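Kitchen build draws a crowd in Varnholm

Posted April 1, 2019

If you have walked down the lane behind the old Lerkska bakery lately and wondered why there are so many bicycles leaned up against the fence, the answer is that folks have been coming by to see Tariq Mengal's kitchen, or more exactly to see the robot arm that has been working next to the sink there for the better part of the spring.

Tariq, who many of our readers will know from the repair evenings at the Jundbridge workshop (he is the one who got the church organ blower going again, and who would not take so much as a pie for it), has been building a dish-handling setup at home with 3 friends from the workshop. The arm is a Franka Emika, and the part they have been fussing over is everything around it: the mounting, the cables, and the program that tells it how to go about picking up a mug without knocking over the one next to it.

"A cup looks like the easiest thing in the world until you have to explain it to something that has never held one," Tariq told us over coffee, and then he went on explaining it for a good long while, and I have to say I enjoyed every minute.

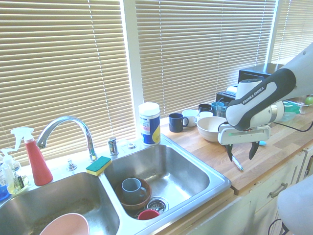
At the sink, with everyday dishes and a gripper with two fingers.

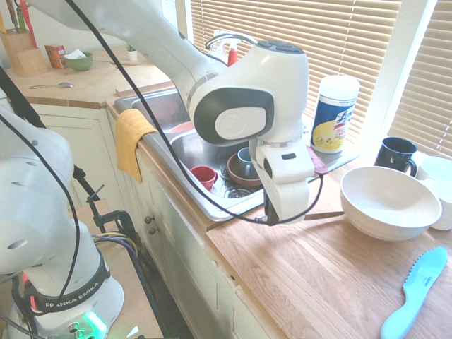
The group has kept a notebook from the start, and it now lists 1110 tries at picking things up, each one written down by hand with a note on how it went. Of those, 179 are marked with a little star, which means the arm did just what was asked and everyone in the room was pleased. Tariq is quick to say that the stars are bunched toward the back pages, and that the first week had hardly any at all!

Bowls have been the hardest, he says, especially the wide ones, and there was a long evening given over to nothing but spoons. The family has been very patient about it. His mother, who lives upstairs, has asked only that the good plates stay in the cupboard, and so far they have.

The program itself goes by the name Kakakhel, and the plan is to share it with anyone at the workshop who would like to try it on a project of their own. Two other members have already asked for a copy, one of them for a seed-sorting table that we hope to write about later on.

Tariq will give a talk on the build at the Jundbridge workshop toward the end of April. Coffee will be served, there is no charge, and children are welcome as long as they come with a grown-up. Please park on the street side, as the yard is being dug up for the new drain.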